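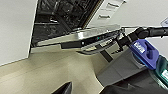 *Dishwasher with its door partly lowered*

# About Wondwood Playhouse

Wondwood Playhouse is an independent theatre serving Turness and the neighbouring villages. The main auditorium seats 300. The Gikside Studio, on the lower floor, seats 80 and is used for new writing, chamber music and youth productions.

The Playhouse is managed by the Wondwood Theatre Trust, a registered charity. Income from ticket sales, hire charges and membership is spent on the programme and on the upkeep of the building. The Trust currently has 628 members, who receive priority booking and are entitled to vote at the annual meeting.

## Our programme

The season opens in September and closes in June. It includes touring drama, dance, comedy and 2 productions of our own, one of which is staged with the Zou Youth Company.

## Hiring the theatre

Both spaces may be hired by schools, societies and professional companies. Applications for the following season should reach the hire office by the end of March. Technical plans and a scale of charges are available on request.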